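Firnel paper cups, white, sleeve of 25: review
Reviewed by Wendell Kapoor
March 30, 2022

I buy a lot of paper cups and very few of them get drunk from. They hold pens, paintbrushes, screws, seed packets and whatever else is lying on the table when I want the table back. I have been using the Firnel plain white ones since January, mostly for pens, and this review is about that use. There is a short bit about tea further down. 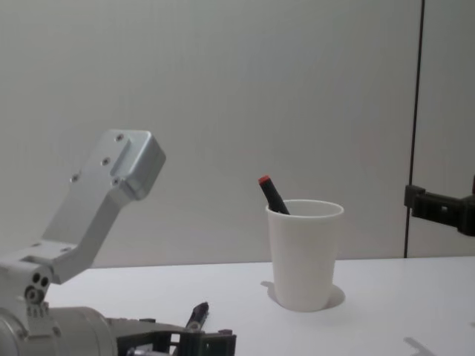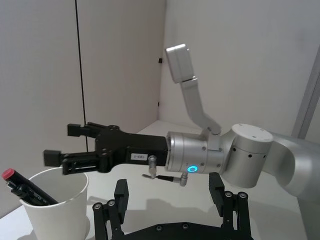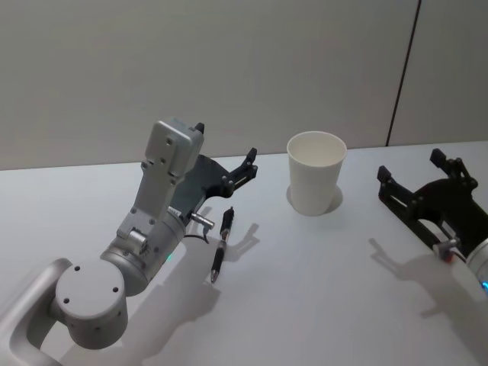
What you get

A sleeve of 25 cups in a clear bag, no lids. The cups are plain white with nothing printed on the outside, and the surface is matt. Some cheap cups have a slippery coating that a pencil won't mark. You can write on these with pencil, biro or marker, and I label mine on the side when there are several on the go.

The bag is the worst part. It tears down the side as soon as you open it and then the sleeve won't stand up in the cupboard. Mine now lives in an old bread bag with a clip.

As a pen holder

The cup is slightly wider at the rim than at the base, as most paper cups are, so a single marker leans against the side and sticks out at the top where you can get hold of it. An ordinary ballpoint goes in just as well. Short pencils drop down too far and you have to tip them out.

Stability is fair. With one marker in it the cup stays put on a flat table, and you can drop in a second or third pen without holding the cup. If all the heavy pens end up on one side it will go over when the table gets knocked. I put a large washer in the bottom of the one I keep by the phone and it hasn't fallen since. A spoonful of dried rice does the same job but gets everywhere if you do spill it.

Twelve pens is too many. I tried it. The rim goes out of shape and the seam starts to open after a week or so. Six or seven is comfortable, fewer if they are thick markers.

How long they last

The first cup I put out in January is still in use. It has ink spots inside and a soft patch on the rim where I pick it up. The one I used for wet brushes lasted four days before the base went soft, so use a jar for that.

They stack neatly and come apart without a fight, which I can't say for the Hurkora ones I had before. With those I would pull at one and get three.

With hot drinks

Fine for tea if you let it cool a little first. The wall is single and it gets hot to hold. No taste of card that I noticed. I wouldn't take one out to the car without a lid, and Firnel don't put lids in the pack.

Compared with a proper pot

My sister gave me a Trostance desk pot, which is heavier and looks better, and if you have one desk and one set of pens then buy something like that. I sort pens at a shared table and like to hand someone a cup with what they need in it. If it comes back squashed I get another out of the bag.

Would I buy them again

Yes, though I would like a box in place of the bag. They also sell a trade carton of 2,000, for anyone with the cupboard space. I haven't.

Good: plain, easy to write on, separate easily
Bad: the bag, no lids, hot to hold
Score: four out of five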